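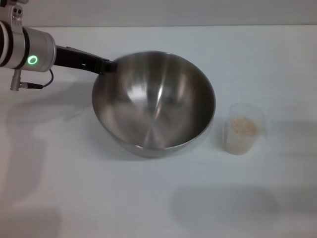 Is a heart test at 46 weeks too early for a puppy I want to breed?

Posted by Nikoria, 5/13/22

My young bitch had her first heart listening at the vet and he found nothing. Her father's line had murmurs in older dogs. The club form says one test is enough, but I am not sure. Should I pay for the ultrasound now, or wait until she is 2 years old? The clinic asks 200 for it.
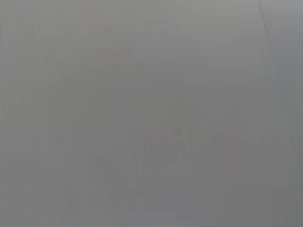 Plurklow
Wait. Murmurs of this kind often come later in life, so a clear result in a young dog tells you little. I would listen every year and do the ultrasound shortly before the first mating – and again before the next one. Ask also for the results of her grandparents, if the breeder keeps them.

Femum
we never tested ours and all fine. 200 is cheap by the way, mine wanted more

Kandasamy
I agree with waiting, but please choose a heart specialist for it. My normal vet missed a soft murmur in June.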